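Home | Issues | Sections | Authors | Submit

September
Solange Guerra, Nimal Seneviratne, Bianka Csizmadia

Shares 27 Comments 2

3. Drying Method and Residual Film on Household Tableware

3.1 Background

Earlier work on hard water deposits has dealt mostly with glass. Plates receive less attention, although a raised rim holds water longer than a flat surface does. The Stamley survey covered 1,316 households and asked how plates were dried after hand washing. Towel drying and rack drying were the most common answers, and many households used both in the same week.

3.2 Materials

Tap water came from the municipal supply in Kodville, which is moderately hard. Detergent was dosed by weight. Plates were rinsed for 20 seconds under a steady flow and then assigned to towel or rack drying. Figure 4 shows typical tableware and a rack.
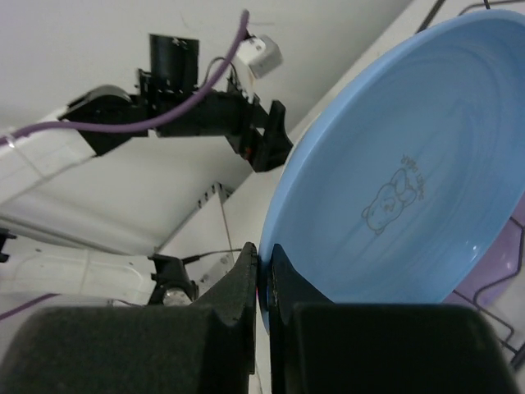
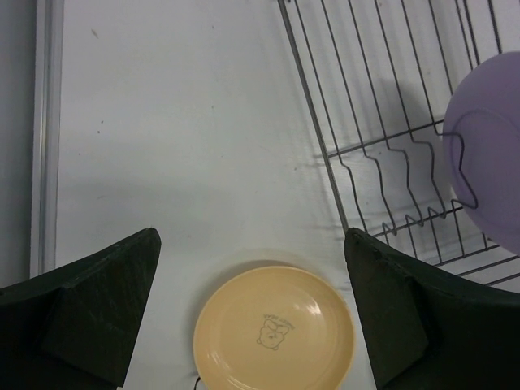
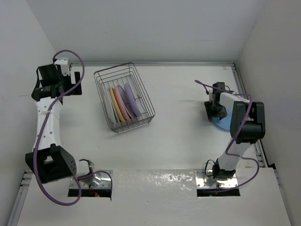 Figure 4. Tableware and work surface. First panel: light blue plastic plate with raised rim and printed cartoon animal. Second panel: pale white tabletop with kitchen items. Third panel: round plates upright in a wire dish rack.

3.3 Film Measurement

Residual film was measured by wiping the inner surface with a pre-weighed pad, following Drakos and Lã. Pads were dried to constant mass before weighing. Printed areas were left out, as ink edges catch pad fibers and raise the reading.

Rack-dried plates carried more mineral film near the lower rim. Towel-dried plates showed a thinner, more even film but a higher lint count - an effect that grew when the same towel was reused. Plate spacing was not controlled in the Kwofie trials, so those values are reported separately in Section 3.4.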